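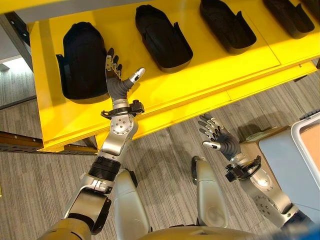
Section 4: Opening and Closing the Public Vote

This section covers the fan-voted categories in Palari, from the moment you lock the nominee list to the moment you hand the presenter an envelope. Judged categories are in Section 5, along with the longer chapter on judges.

Before you start

You need an Organizer login, a finished nominee list for every category, and one person with the authority to say that the list is final. If three people have that authority, settle it among yourselves first. Palari will take the word of whoever clicks last.

Your plan allows up to 24 categories per show. The Gravel Music Awards tried to run 28 by putting "Best Newcomer" and "Best New Act" in separate shows and linking them. We don't support this, and neither did the fans, who voted for the same band in both.

4.1 Lock the nominees

1. Open Show Setup and choose Categories.

2. Click each category name and read the nominees out loud. Silent reading does not catch a missing "The."

3. Check the Display Name field against the artist's own spelling, including any capitals, dollar signs or upside-down letters they currently favor.

4. Click Lock List. The padlock turns solid.

Note: You can unlock a list until the vote opens. After that, removing a nominee also removes every vote cast for them, and their fans will write to you. They will not write to us, as we have taken our address off the ballot page.

4.2 Set the voting window

1. Go to Voting, then Window.

2. Enter the opening time and the closing time. Both use the time zone in your show profile. Look at it now. The factory setting is the zone where Palari was installed, and your show may be somewhere else entirely.

3. Choose a vote limit. "One per person per day" suits most shows. "Unlimited" is there for organizers who enjoy large numbers and don't mind what they mean.

4. Click Save, then Preview Ballot, and cast a test vote on a phone. Use an old phone. Your voters do.

Caution: Test votes count unless you clear them. Click Clear Test Data before opening. One August show gave Best Live Act to a nominee called "asdf," and the trophy had already been engraved. 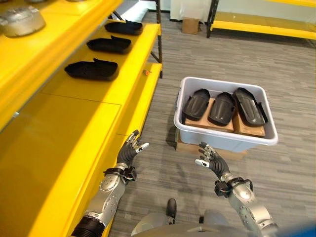

4.3 Watch the vote

Once the window opens, the Dashboard shows a running total for each category and refreshes every 17 seconds. Clicking Refresh in between does nothing except make you feel involved.

1. Check the Activity graph once in the morning and once at night.

2. If a category shows an orange flag, click it. Palari raises a flag when more than 4,000 votes for one nominee arrive within an hour.

3. Read the source list under the flag. A spike from all over the country usually means the singer posted the link. A spike from a single address usually means the singer's manager has found a free afternoon.

4. Choose Accept, Hold or Discard. Held votes stay out of the total until you decide, and must be decided before you can close.

Note: Nominees on the Fakhoury plug-in can embed the ballot on their own sites. Those votes appear in the source list with an F. They are perfectly good votes.

4.4 Close the vote and seal the results

1. Wait for the window to close by itself. Do not click Close Early because the result looks obvious. It looked obvious to the other side too.

2. Clear any held votes.

3. Click Seal Results. Palari asks for your password twice and then hides the totals from every login, including yours.

4. Print the winner cards from the Envelope screen. Each card carries the category name in large type at the top and the winner below it. Please leave the type size alone. Presenters read these under stage lights, often without the glasses they need.

5. Put each card in its envelope and write the category on the outside.

Caution: Sealed results can be reprinted once per category. If you need a third set, contact Nurkico Support with your show code, and have a short explanation ready.

4.5 If there is a tie

Palari prints both names on one card, in alphabetical order, with the word TIE between them. Tell your presenters before the show. Otherwise you may hear it announced as the name of a band.

Order a second trophy or choose the Tiebreak option in 4.2, which gives the award to whichever nominee reached the final total first. Tiebreak can't be switched on after the vote opens, however nicely the record label asks.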